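Parsa Hand Kit: wrist camera recordings, produce handling set

Maintained by Bríd Kavanagh and Omid Khosravi at Grirkport. Last revised 18 July 2026.

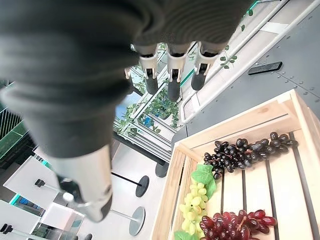

Welcome, and thank you for taking the trouble to read this before downloading everything, which I know is tempting! The set goes along with the Parsa hand, and we put it together so that people who have bought the kit (or are still making up their minds) can see what the wrist camera gives them in ordinary use, awkward angles and all.

What you get

There are 1,835 clips in this release, all of picking and placing work with artificial fruit and crates. The first release had nearly 2,000, but Ubaldo Lo Presti went through the lot in June and took out those where the joint log had slipped out of step with the video. If you trained on the old version, please do fetch this one.

Each clip comes in its own folder with the video, the joint log and a short text note saying what the operator was asked to do. The notes were typed by whoever was on shift, so the spelling wanders a bit. We left it alone.

Things to know before you start

The hand takes up a good deal of the view. Shahram Ebrahimi has written a masking script, in the tools folder, that blanks it out if your model gets too fond of it. It works well on the fingers and rather less well on the glove, and we would be very glad of improvements.

Bunches of grapes are the hardest thing in the set by a long way. They sag and roll about, so a grip that looks fine at the start can be quite wrong by the time the arm lifts. 70 clips are marked "dropped" in the index, and we would urge you to keep them in for training.

Firmware 2 or later is needed to replay the joint logs on a real hand. Older hands can be updated with the Plondasik loader.

Licence and contact

Free for research and teaching. For anything you mean to sell, write to Bijan Tehrani at our Grurton office, who is friendly and answers most things within the week.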